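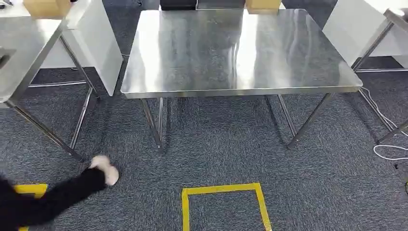 Illero Recording Kit, Reviewed

Print this page | E-mail this page

The Illero kit from Skarkunero records demonstrations for robot learning. It takes in the head camera, the wrist cameras and the joint readings, puts them on one clock, and writes each attempt out as a separate episode. In the box are a recording unit, two wrist cameras with clamp mounts, a foot pedal, a power supply and a license for the review software. You supply the robot, the head camera and the person driving it.

We used it through most of January for reaching and handling tasks, with an operator teleoperating the arms. We kept 300 episodes and threw out a good many more.

Setting up

The recording unit is a plain metal box with a fan. It found our head camera without help. The wrist cameras had to be assigned to left and right by hand, and the unit forgot the assignment twice after a firmware update. Check it every morning. A swapped pair is hard to spot later if both arms were working over the same surface.

The clamps are good. They hold on a sleeve as well as on bare housing, and the ball joint stays where you leave it. The supplied cables are too short for anything with a full range of motion at the elbow, and we replaced them on the second day.

Calibration took 17 minutes the first time and much less after that. The printed guide skips the step where you save the result. If you close the window without saving, you start over.

Recording

You press the pedal to start an episode and press it again to stop. A long press marks the attempt as failed. This is the best part of the kit. The operator's hands stay on the controls, and the failed episodes go into their own folder with the label already attached.

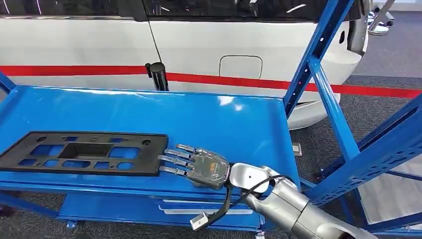 Fingers close to the black bracket on the cart's top shelf.

Reaching for flat parts was where the timing got a real test. The interval between the fingers arriving and the fingers closing is short, and if the joint data lags the video, the policy learns to close late. On our unit the streams stayed lined up to the frame in every episode we checked by hand. The older Pesonen recorder we had been using drifted over long sessions, and we used to correct for it with a script. We have stopped running the script.

Exposure is less impressive. Steel tabletops, glossy paint and window glass all send overhead light straight back at the cameras, and the automatic setting hunts for a second or two whenever one of them comes into view. Locking the exposure fixes this, but the lock is per episode – you have to set it again each time or put it in a config file. We put it in the config file. 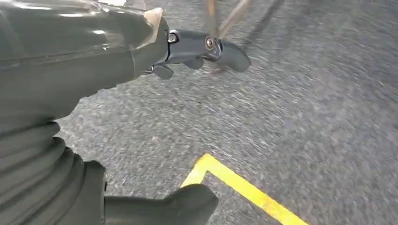 Wrist camera view during a movement, with yellow floor marking at lower right.

Motion blur is the other thing to know about. Fast arm moves smear the wrist video, and carpet turns into streaks. The shutter can be shortened in the settings, at the cost of a darker picture and more noise. We settled on asking operators to move more slowly near the target and left the shutter alone. Some blur in the training set does no harm if the robot is going to see the same blur when it runs.

Reviewing episodes

The review software shows all the streams side by side with a single scrub bar. You can trim the ends, change the label and add a note. Search works on labels but not on notes, so put anything important in the label.

Loading is slow. With 200 episodes in a project, the list takes long enough to open that we started splitting projects by task. Export is quick and the files opened in our training code with no conversion.

The viewer also has a blur warning that flags wrist video below a set sharpness. It flags dark glass as well, even with the arm standing still, and we turned it off after the first week of vehicle work.

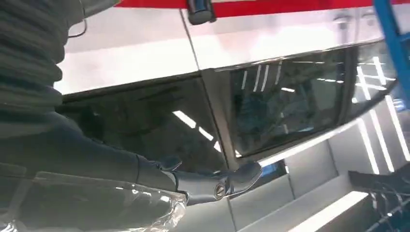
Verdict

The Illero kit does its main job well. The timing is reliable, the pedal saves a lot of sorting afterward, and the clamps are better than the ones we made ourselves. The cables should be longer, the exposure lock should persist, and the review software needs work before it will suit a large project.

Labs that already have a recorder they trust can wait for the next version of the software. For a group starting from nothing, or still fixing timestamps by hand, it is worth buying now – budget for a set of longer cables.

Rating: 4 out of 5

Print this page | E-mail this page

Related reviews
Pesonen Recorder: Long-Term Report
Tevel Foot Pedals and Switches
Skarkunero Wrist Clamps, Sold Separately
Choosing Cables for Moving Arms
Storage Drives for Multi-Camera Recording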